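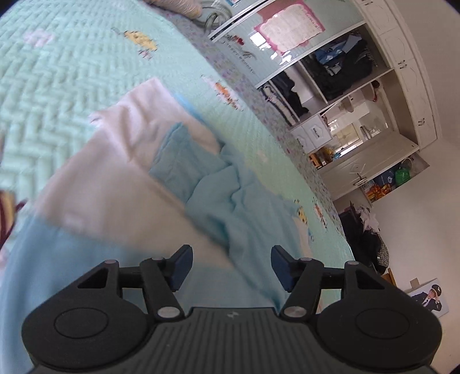 So I've had the Kemeys hand gripper for two weeks now and a few of you have asked if it's worth the money. Short answer: mostly, yes!

Quick recap if you missed my last post. It's the handheld kind, so there's no arm to bolt down. You hold the body, the two blue fingers open and close in front of you, and whatever you do gets saved so a robot can learn from it later (that's the idea, anyway). I got mine through Tutport, who rent them out with the training software thrown in.

I've been using it on laundry, mostly on the bed, and wow, cloth is hard. A thin blue cloth bunched up on top of a folded pink one sounds like nothing until you try to pinch one layer and come up with both. The fingers are great on a thick edge. On a quilted bedspread they love to grab the bedspread too, so go in at a low angle.

Stuff I like: the linkage feels solid, with no wobble at the pins, and the grip is comfy even for my small hands. I've done 64 folds with it and my wrist only complained on Saturday.

Stuff I don't: the software takes 3 tries to log in, and the manual is 68 pages with no index. I wrote to Ningsih Sumampouw at their help desk and she sent me a one-page cheat sheet, which should really be in the box.

Next up is socks. Catrin wants me to try fitted sheets and I've told her absolutely not.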